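Every film site seems to have a page on "getting the cinema look at home", and most of them are written by someone who wants you to buy a bigger television. I've tried a good many of these tips in a small front room with one window and a noisy radiator. My notes follow, for what they're worth.

## Turn off motion smoothing

Yes, do it. This is the one tip I'd defend in an argument. The setting goes by a different name on every set, so look under picture, then under "advanced" or "expert", and switch off anything with "motion" or "smooth" in it. Check again after an update. Mine came back on twice.

## Pay for the posh cable

No. I borrowed a Sevent cable at a price I won't repeat and swapped it with the one from the kitchen drawer halfway through a superhero film. My brother-in-law, who sells the things, couldn't say which was which. If the picture drops out, try a shorter cable before a dearer one.

## Keep your films on an old desktop

Worth a go if you already own one and don't mind the hum. Shut it down and unplug it before you open the side. Lay the case flat, touch bare metal, and ease the drive in without forcing it. Keep a second copy of anything you'd miss, whatever the label on the drive promises.
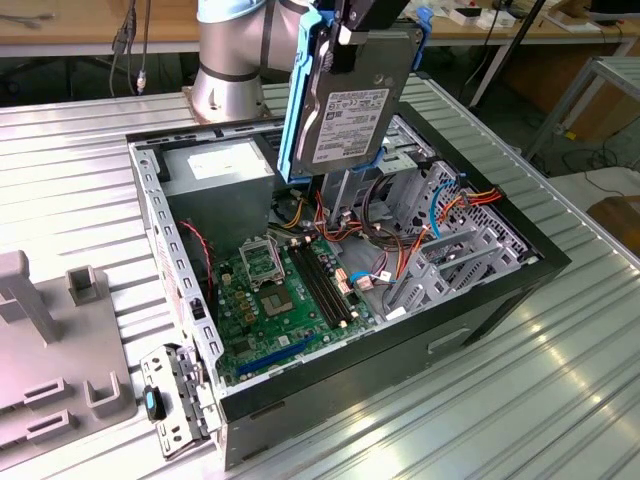
## Black out the room

Half true. A dark room helps, but the Brasar blackout lining I bought let in a bright stripe down each side, and two strips of sticky-back Velcro did more good than the lining had. Put a dim lamp behind the set if your eyes ache.

## Popcorn in a paper bag

Plenty of pages swear by this. I got scorched bits, a smell that lasted until morning and a good handful of unpopped corn. Use a heavy pan with a lid, a spoonful of oil and a medium heat. Salt it afterwards, while it's hot. Jailson Coutinho wrote in to say icing sugar and salt together is better still, and I'm not convinced, but he's welcome to it.

## Dust

Tinitz wipes, Khoury spray, a dry cloth. I could see no difference on the shelf under the telly. For the inside of a computer, use a soft brush and short puffs of air, with the power off, and leave the power supply's own casing shut.
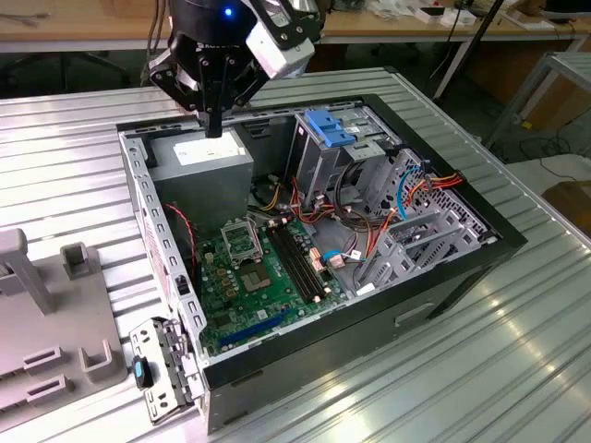 *Page 114*

## Raise the speakers to ear height

Fair enough, though a pair of thick books will do it. Stands are nicer if there are small children about, as books slide. Pull the speakers a hand's width off the wall if voices sound boomy, then leave them alone for a week before you fiddle again.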